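Review: Vendard Grever 2 two-arm tabletop kit
Posted 23rd August

I've wanted to write this one since spring, and the summer build session finally gave me enough hours with the Grever 2 to do it properly. Short version for anyone skimming during lunch: our club loves this thing. We have complaints (the cable clips, oh, the cable clips) and I'll get to them, but if you run a student group that wants to do real two-handed work on a table, keep reading.

We bought ours in January for $3,111, with both arms, the parallel grippers, the wrist cameras and the table clamps. The power supplies were in the box too, and after our last kit I was ready to be surprised by a missing one. For a club our size that's most of a year's money. We had looked at building from printed parts, and a couple of members are still a little sad we didn't, but we'd already lost one whole season to a homemade shoulder joint that sagged, and I don't think any of us wanted to spend another semester chasing backlash.

Setup

The manual is 176 pages. Don't panic! The first chapter gets you from box to moving arms, and the rest is mostly reference. We followed it as a group with one person reading aloud and everybody else holding a screwdriver, and by the end of an afternoon both arms were clamped down and waving at us. The wiring diagrams are big and clear. The section on setting joint limits is the best I've read in any kit manual, with drawings of what a wrong setting looks like next to a right one, so new members can do it without one of us hovering.

Where it gets thin is calibration between the two arms. There's a short procedure with a printed target, and it works, but it skips a step: you have to restart the control program after saving, or it quietly goes on using the old numbers. We spent an evening blaming the clamps. Write it on a sticky note and put it on the laptop.

Working with food

Most of our testing this summer has been for the Cronin student challenge, where the tabletop round is kitchen tasks. Rice, a bowl and a measuring cup, plain as can be, and it's a wonderful way to find out what an arm is made of. A block either ends up in the box or it doesn't. Rice tells on you. A little shake at the wrist during a pour and you're picking grains out of the keyboard for a week.

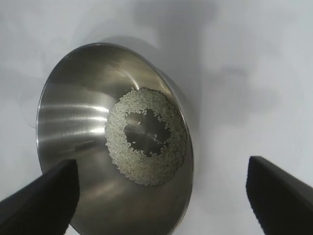

The wrist is where the Grever 2 earned its price for us. On the old arms, the last joint moved in visible steps at low speed, so a slow tilt came out as a series of small jerks. Now you can ask for a really gradual tilt and get one. We run pours at the lowest speed setting, then bump it up once the recording looks clean, and the motion stays smooth for longer than I expected before it starts to get twitchy.

The grippers are simple two-finger ones and I like them a lot. The fingers come off with a hex key, so swapping in a longer pair or a padded pair takes a minute. The stock fingers are a bit slick on thin plastic. Our fix was a strip of shelf liner cut to fit, and the club's current favorite argument is whether it should go on one finger or both. (Both. I will not be taking questions.) The force setting is a plain slider in the software, and it's gentle enough at the bottom end to hold a soft cup without squashing it.

One thing to watch out for: shiny bowls and wrist cameras are not best friends. Steel throws back every light in the room, and our first trained policy seemed far more interested in the glare than in what was in the bowl. Vendard gives you manual exposure control for each camera, which helped more than anything we tried in code. Lock the exposure, turn off auto white balance, and record a fresh set of demonstrations. We also went to softer lights and a plain white work area, and I'd suggest doing that before you collect anything instead of after, like we did.

Recording and the software

You teach the arms by hand-guiding them or with a game controller. Hand-guiding is the fun way, and visitors at our open evening lined up for a turn. The joints go light when you hold the button and you just move the arm through the job. For pouring I still prefer the controller, as your own hand shakes more than you think it does.

Storage was a nice surprise. The recorder keeps up to 2,000 episodes in one project before it asks you to start another, and you can tag them as you go. Tag them! We didn't at first, and one unlucky afternoon went into sorting good pours from spills by watching them all back. Playback puts all the camera views side by side with the joint plots underneath, and it's the screen our members spend the most time looking at. Being able to scrub to the instant where a tilt goes wrong, and see the wrist angle right there, has taught our first-years more than any talk I've given.

Exporting is fine. It's slow on older laptops, and the progress bar sits near the end for ages, so go get a snack.
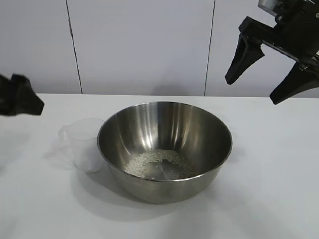 Koslow College Robotics Club — Manipulation Team

Having two arms on one table changes how students think about a job. With a single arm, everything becomes a question of reach and order. Give people two and they start asking what the other hand should be doing: steadying the bowl, or staying out of the way, or getting ready for the next thing. Our team spent a very happy meeting acting out a pour with their own hands and arguing about what the left one does. You can set a keep-out zone for each arm in the software, and it's worth doing early. Ours bumped elbows exactly once before we learned that, with no damage apart from a scuff on one cover.

Complaints, as promised

The cable clips. They're small, they're stiff, and they snap when you open them a second time. We've replaced most of ours with hook-and-loop straps, and the arms look scruffier and work better.

The fans on the control boxes are loud enough that we moved meetings to the other end of the room.

The table clamps want a thick tabletop. Ours was too thin and we had to shim it with scrap board. The product page could say so.

And I wish the emergency stop had a longer cord. It reaches the person driving, but I'd like the person watching to be able to hold it too. We made an extension following the pinout in the manual, tested it, and now check it at the start of every session.

Support

We've written to Vendard twice. The first time was about the calibration business above, and the reply came the next morning with the missing step spelled out. The second was for a gripper motor that had started clicking. They sent a new one and a prepaid label for the old one, and walked us through the swap by email. Lovely.

Should your club get one?

If you mostly do wheels and mazes, probably skip it — it's a lot of money for something that will sit under a sheet. If your members keep asking how robots pick things up and put them somewhere useful, yes, get in line. Ours has been on nearly every session this summer and I'm still finding reasons to stay late with it. Budget a little extra for straps, spare fingers and a big bag of rice. And a dustpan!

We're working on scooping next, with a spoon held in the padded fingers. I'll add a note to this page when we've got the spoon to stay level for a whole trip across the table. Clubs that want to see the kit running before they buy are welcome to drop in on a build session, and we'll happily let you drive.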